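見上げる人のための天井入門

プラルトホルムこども工作しつ だより
「身のまわりのふしぎ」のページ
文 ポードリック・コステロ

みなさんは、きょう、天井を見ましたか。

見ていない、という人がほとんどだと思います。はずかしがることはありません。床は、ふまないと前にすすめません。かべは、ぶつかるといたいので気をつけます。ところが天井は、落ちてこないかぎり、だれにも気にしてもらえません。毎日ちゃんと落ちてこないでいるのに、ほめられたことがないのです。ずいぶん気のどくな話なので、今回は天井のことを書きます。

天井のうらがわには何がある?

おうちの天井は、たいてい平らです。白いかみがはってあったり、木の板だったりします。あの平らな面は、じつは天井の「ふく」のようなものです。その上には、家をささえるほねぐみや、電気の線や、ときどきほこりがかくれています。ほこりは、いつもたくさんかくれています。

いっぽう、工場や倉庫、体育館、広い作業場などには、このふくを着ていない天井があります。平らな板をはらずに、屋根やゆかをささえている部分を、下からそのまま見せているのです。大工さんが仕上げをわすれて帰ったわけではありません。はじめからそういうつもりで作ってあります。

板をはらないと、いいことがあります。まず、部屋が高くなります。高いと、大きなものを立てておけますし、せのびをしてもあんしんです。それから、電気の線や管がこわれたとき、すぐに見つけられます。そして、板のお金がかかりません。大人は三つ目のりゆうをあまり大きな声で言いませんが、わたしは言ってしまいます。

なみなみの板は、なぜなみなみなの?

ふくを着ていない天井を見上げると、なみなみの金ぞくの板が目に入ることがあります。山があって、谷があって、また山があります。ポテトチップスにも、こういうのがありますね。ポテトチップスのほうは食べるためですが、天井のほうは食べるためではありません。

では、何のためでしょう。かみを一まい用意して、ためしてみましょう。

用意するもの
・いらないかみ 一まい(しゅくだいのプリントは、いらないかみではありません)
・同じ高さのはこ 2こ
・けしゴム、クリップなど、のせるもの

やりかた
まず、はこを少しはなしておき、かみを橋のようにわたします。まん中にけしゴムをのせてください。かみは、あきれるほどあっさりまがって、けしゴムを落とします。かみにやる気がないように見えますが、平らなかみは、だれがやってもこんなものです。

つぎに、同じかみを、せんすを作るときのように、山、谷、山、谷とおります。はばは指一本ぶんくらいがよいでしょう。おり目が、はこからはこへまっすぐむかうようにして、もう一度わたします。けしゴムをのせてみてください。こんどは、がんばります。クリップを足しても、まだがんばるかもしれません。

かみはふえていません。のりもぬっていません。形がかわっただけです。

うすいものは、ぺらぺらとまがりやすいものです。けれど、おって高さをつけてやると、上からおされたときにまがりにくくなります。じょうぎで考えるとわかりやすいでしょう。じょうぎをねかせて両はしを持つと、かんたんにしなります。立てて持つと、いくらうなってもほとんどしなりません。なみなみの板は、小さなじょうぎがたくさん立って、ならんでいるようなものなのです。

ちなみに、かみのむきをかえて、おり目が横むきになるようにわたすと、また弱くなります。どちらむきにおいてもいい、というわけではないのですね。わたしはこの実験をはじめてやったとき、むきをまちがえたまま、先生に「このかみはこわれています」と言いに行きました。かみはこわれていませんでした。

この金ぞくの板は、「デッキプレート」とよばれることがあります。上にコンクリートを流してゆかにすることもあれば、屋根の下じきにすることもあります。下から見た人にとっては天井で、上にいる人にとってはゆかの一部、ということもあるわけです。どちらの名前でよばれても、板はとくに文句を言いません。

はりは、天井のほね

なみなみの板がいくら強くても、広い部屋のはしからはしまで、ひとりでがんばるのはたいへんです。そこで、「はり」という太いぼうのようなものが下でささえます。ぬうはりではありません。漢字では「梁」と書きます。おぼえると、お正月に親せきの前でじまんできます。聞いてもらえるかどうかは、親せきによります。

大人の体には、ほねが206こあります。ほねがなかったら、わたしたちはゆかの上にべしゃっと広がって、しゅくだいどころではなくなります。たてものにとってのほねが、はりや柱です。板にかかった重さは、はりにつたわり、はりから柱やかべにつたわり、さいごは地面につたわります。重さのバケツリレーです。いちばん下の地面は、だれにもバケツをわたせません。

広いたてものでは、はりに「こう」という強い金ぞくがよくつかわれます。漢字では「鋼」で、てつをもとにして作ったものです。細めのものを組み合わせても、重いものをささえることができます。

こうのはりには、切り口がアルファベットの「H」や「I」ににているものがあります。上と下に平らなところがあって、まん中をうすい板がつないでいます。上から力がかかると、はりは少しまがろうとします。このとき、上のほうはぎゅっとおしちぢめられ、下のほうはぐっと引っぱられます。いそがしいのは上と下で、まん中あたりはわりあいひまなのです。だから、いそがしいところに材料を多くくばり、ひまなところはうすくしておきます。クラスのそうじ当番も、こうだといいのですが。

どうして白くぬるの?

天井の板やはりは、白くぬってあることがよくあります。

てつをもとにした金ぞくは、そのままだと、空気と水のせいでさびることがあります。ペンキやめっきは、雨がっぱのように金ぞくの表面を守ります。守るだけなら、むらさきでもピンクでもかまいません。それなのに白が多いのは、光のためです。

白いものは、光をよくはねかえします。黒いものは、光をのみこんで、あまりかえしてくれません。本をかりたまま返さない友だちのようなものです。天井が白いと、上にむかった光もはねかえって下にもどってくるので、同じ数のあかりでも部屋が明るくなります。

家でためすなら、夜に部屋を暗くして、かいちゅう電灯を白いかみにあててみましょう。かみのまわりまで、ぼんやり明るくなります。つぎに黒いかみにあててください。さっきよりずっと、しょんぼりした明るさになります。

細長いあかりのしくみ

広い部屋の天井には、細長いあかりがよくついています。「けいこうとう」といいます。漢字は「蛍光灯」で、はじめの字は「ほたる」と読みます。ほたるが入っているわけではありません。わたしは子どものころ、入っていると思っていたので、エサはだれがやるのだろうと心配していました。

けいこうとうのガラスのくだの中には、少しの水銀などが入っています。電気が流れると、目には見えない「しがいせん」という光が出ます。見えない光では部屋は明るくなりません。そこで、くだの内がわに、白いこながぬってあります。このこながしがいせんをうけとって、目に見える光にかえてくれるのです。見えない光を見える光に通やくしている、と思ってください。

くだが細長いおかげで、光は一つの点からではなく、長いところ全体から出ます。すると、かげのふちがやわらかくなり、手もとが見やすくなります。小さなネジをさがしている人には、とてもありがたいことです。ネジはそれでも見つからないことがありますが、それはあかりのせいではありません。

気をつけてほしいことがあります。けいこうとうがわれたら、さわらずに、すぐ大人をよんでください。ガラスはあぶないですし、中の水銀も体によくありません。つかい終わったものも、ふつうのゴミといっしょにすててはいけません。

さいきんは、LEDという、電気をあまりつかわないあかりもふえました。形がけいこうとうとそっくりのものもあるので、下から見ただけでは区べつできないことがあります。そういうときは、えらそうな顔で「ほう」と言っておきましょう。

天井はどうやって見る?

天井を見るのに、きっぷはいりません。首さえあればできます。ただし、歩きながら見るのはやめてください。天井は落ちてきませんが、あなたは階段から落ちます。

すわって、ゆっくり上をむきます。まず、板をさがしましょう。平らですか、なみなみですか。つぎに、はりをさがします。はりは、板のなみとどんなむきでまじわっているでしょう。さいごに、あかりです。むきは、みんなそろっていますか。あかりを長く見つめると目がつかれるので、ちらっとでじゅうぶんです。

作業場のような部屋では、みんな手もとの道具に夢中で、上にはまず目をむけません。でも、頭の上には、白いなみなみの金ぞくの板と、それを横ぎる白いこうのはりがあって、細長いけいこうとうが光っています。
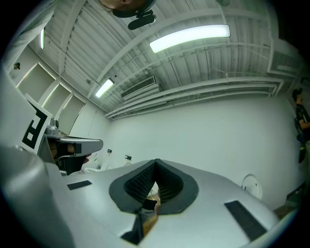 おうちでやってみよう 天井ちょうさカード

ノートに、つぎのことを書いてみてください。絵がとくいな人は絵でもかまいません。絵がとくいでない人も、絵でかまいません。天井は、にていなくてもおこらないので、かきやすい相手です。

・どこの天井を見たか
・ふくを着ているか、着ていないか
・板の形
・はりは見えるか
・あかりの形と、むき
・クモの巣があったか(あっても、おうちの人には今すぐ言わなくてよい)

できたカードは、工作しつの入口の青いはこに入れてください。十一月のおたよりでしょうかいします。かみの橋の実験をした人は、けしゴムが何こまでのったかも書いてくれるとうれしいです。200こと書いてきた人には、わたしの目の前で、もう一度やってもらいます。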